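3. Montaje de la celda y procedimiento de prueba

3.1. El taller y la mesa

El montaje se realizó en Clindum, un taller compartido donde los autores somos socios y donde disponemos de una zona propia solamente los sábados y algunas tardes. Esta condición ha determinado casi todas las decisiones de diseño que se explican en esta sección. La celda debía poder armarse al comienzo de una sesión y dejarse en estado seguro al final, sin taladrar el suelo y sin modificar la instalación eléctrica del edificio.

El brazo es un manipulador industrial KUKA de segunda mano. Sreekumar Kurup preparó la base y la fijación, y Deepika Gounder se ocupó del cableado de la herramienta. La superficie de trabajo es una mesa de madera clara, elegida por su facilidad de reparación: cuando un agujero de fijación queda mal colocado, se rellena y se hace otro. En una versión anterior de la celda habíamos utilizado una mesa metálica plegable, pero transmitía las vibraciones de las frenadas y la posición del recipiente cambiaba de manera apreciable durante una misma sesión.

3.2. El recipiente y los objetos

Como recipiente se utiliza una caja metálica rectangular y abierta, recuperada del almacén del taller. No se pintó ni se pulió el fondo. Sabemos que el metal desnudo produce reflejos y que las rayas pueden confundir a la segmentación, y precisamente por esto lo consideramos un caso de interés: en un taller real los recipientes tienen este aspecto. La caja se sujeta a la mesa por debajo; en el borde se admite además una pinza de resorte, que sirve de referencia visual cuando se recoloca el conjunto.

Los objetos son bloques estrechos y rectangulares de dos colores, rojo oscuro y verde oscuro. Los colores fueron elegidos con luminosidad parecida a propósito, para que el sistema no pudiera separarlos por el brillo. La tarea consiste en vaciar la caja bloque por bloque, agarrando cada uno en cualquier orientación, incluso si está apoyado junto a una pared. La Figura 2 muestra la disposición de trabajo con tres bloques de cada color.

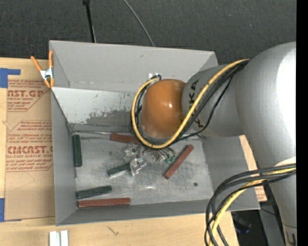
Figura 2. Brazo y pinza dentro del recipiente metálico, con bloques rojos y verdes repartidos por el fondo.

Los bloques cercanos a las paredes constituyen el caso más difícil. Un bloque paralelo a la pared izquierda, como el verde de la Figura 2, obliga a introducir un dedo de la pinza entre el bloque y la chapa, y el espacio disponible no siempre lo permite. Para estos casos Narayanan Thomas programó un movimiento previo de empuje lateral, que separa el bloque antes del agarre. El empuje se ejecuta con velocidad reducida y se cancela si la corriente de los motores supera un umbral fijado a mano.

3.3. La pinza

La pinza fue construida por nosotros y combina piezas transparentes con piezas metálicas. El dedo transparente ofrece una ventaja que no habíamos previsto en el diseño inicial: la cámara superior pierde menos información sobre el bloque durante la aproximación. Presenta también un inconveniente, porque sus destellos aparecen a veces como falsos bordes en la imagen. El programa de visión, al que llamamos Vurko, aplica por ello una máscara calculada a partir de la posición conocida de la herramienta.

Se prepararon cinco versiones del dedo antes de obtener una que soportara una sesión completa. Las primeras se rompían por la zona de unión, donde el tornillo apretaba demasiado cerca del borde. Karthikeyan Salian propuso alejar el agujero y redondear la esquina interior, y con este cambio las roturas dejaron de ser un problema — aunque la punta se raya y debe sustituirse periódicamente.

3.4. El recorrido de los cables

En un montaje doméstico el cableado exterior suele recibir poca atención, y nosotros cometimos este mismo error. Los cables amarillos y negros siguen por fuera del brazo y forman un bucle en torno a la articulación. Si el bucle es corto, tira de los conectores cuando la muñeca gira; si es largo, puede entrar en el recipiente y mover los bloques. La longitud definitiva se encontró por tanteo, llevando el brazo en modo manual a las posiciones extremas y corrigiendo las ataduras después de cada recorrido.

Se añadió asimismo una restricción de giro en el planificador, de modo que la muñeca no pueda acumular vueltas en el mismo sentido. Esta restricción elimina algunas soluciones válidas de agarre, pero en la práctica casi siempre existe una solución equivalente en el sentido contrario.

3.5. Procedimiento

Al inicio de cada sesión se comprueba la posición de la caja, se vierten los bloques a mano y se inicia el ciclo automático. Una persona permanece siempre junto a la parada de emergencia. Un intento se considera correcto cuando el bloque sale de la caja y se deposita en la bandeja de destino sin intervención. Si el bloque cae fuera, el intento se cuenta como fallo, y si cae de nuevo dentro, el ciclo continúa y se registra también un fallo.

En total se registraron 1.334 intentos, repartidos en nueve sesiones entre febrero y el final de la primavera. Dos sesiones se realizaron con las luces generales del taller apagadas y solo una lámpara lateral, con el fin de estudiar el efecto de las sombras. Gangadharan Annamalai revisó los registros y asignó a cada fallo una causa única; los casos dudosos fueron discutidos entre todos los autores. Los resultados por causa se presentan en la sección 4.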